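Home | Television | Comics | Guides | Household Tips | Contact

This site uses cookies to remember your viewing preferences. Accept | Manage settings

Preparing a Room for a Season Finale Viewing

The following guidance is issued to members of the Kurnside Television Society who host a screening at home. It applies to finales, double episodes and full-season viewings of superhero and fantasy series. The advice on refreshments was revised in August, after the society's showing of the second season of Vurora.

Seating and screen

Place the front row of chairs at least two metres from the television. Sofas should go at the back, where guests who sit low will not block the view. Draw the curtains before the opening titles and leave one lamp lit behind the screen — a dim light from that position is kinder to the eyes than full darkness. Programmes with many night scenes, of which Kaimal is the best known to our members, should be watched with the picture mode set to "film" or "cinema" and the motion smoothing switched off.

Sound

Dialogue is often lost beneath music. Most sets have a speech or voice setting, and this should be tried before the volume is raised. Subtitles are to be offered at every screening. Hosts in flats are asked to finish by 10.30 pm and to stand any separate speaker on a folded towel.

Drinks and the table

Hot drinks should be poured before the episode begins. Metal cups do not break when knocked in the dark, but a single-walled cup passes heat quickly to the hand and should be filled no more than two-thirds. Wash them in warm water with a little washing-up liquid, and dry them at once with a soft cloth to prevent water marks. Scouring pads will scratch a polished finish.

Dark tables show every ring and crumb. Wipe the surface with a damp cloth, then a dry one, working in one direction.

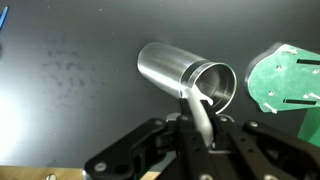
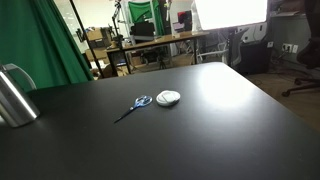 A silver metal cup, first picture, and scissors on a black tabletop, second picture.

Posters and decorations

Paper decorations should be fixed with low-tack tape and removed the same evening. Test the tape on a hidden part of the wall first. Bunting must be kept clear of lamps and radiators. Posters intended for reuse should be rolled with the printed side outwards and stored upright in a tube.

Spoilers

Telephones are to be silenced and left face down. Members who have read the comics on which a series is based are asked to keep their knowledge to themselves until the credits have finished. The printed guide to Plakside runs to 143 pages and reveals the ending on page 55 — hosts should put it away before guests arrive.

Sign up to our monthly newsletter. Enter your email address. You may unsubscribe at any time.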